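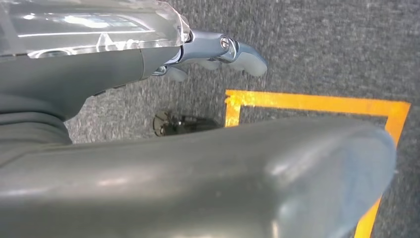 **1/** Jarham has announced the 2019 Dabbas, and the big news is a new trim called the Trail Justus. I read the whole press kit so you can do something nicer with your evening.

**2/** What you get for the money: a one-inch lift, all-terrain tires, a skid plate, and a badge on the tailgate large enough to read from a low-flying plane. The badge is standard. Floor mats are in a package.

**3/** The engine is the same V6 as last year, making 284 horsepower. The press kit calls it "proven." My uncle calls his knees proven.

**4/** Three colors for the Trail Justus: Gravel, Wet Gravel, and an orange you can only get on this trim. Everyone will say they want the orange. Dealers will order Gravel.

**5/** Towing is unchanged. Payload drops a little thanks to the heavier springs and that skid plate, and you have to go to page 20 of the spec sheet to find it, under a footnote regarding roof racks.

**6/** Credit where due: they finally moved the spare. On the current truck you lower it with a crank through a hole behind the license plate, in the rain, always in the rain. Now it drops from a bracket you can reach like a normal person.

**7/** The touchscreen is bigger. The volume knob is back after two years away and gets its own paragraph in the release. I teared up slightly.

**8/** Shocks come from Eltico this time. I had a set on my old truck and they were good until they weren't, at which point the back end felt like a rowboat. These are supposed to be a new design with a remote reservoir. I'd like a washboard road and an afternoon before I say more.

**9/** Ayman Mansour asked if the manual transmission survived. It did, on the base truck only, with the short cab and the vinyl seats. So yes, Ayman, both of you can still buy one.

**10/** Price of the Trail Justus package is $638 a month on the lease they're advertising, with a down payment in type so small I had to zoom twice. No sticker price yet. They say that comes in November, when the order books open.

**11/** Would I buy one? I'd buy last year's, put decent tires on it, and spend the difference on gas. But I've been saying that about every new truck for years, and I'm still driving the one with the crank.

**12/** Someone is already asking if the orange comes with the manual. It does not.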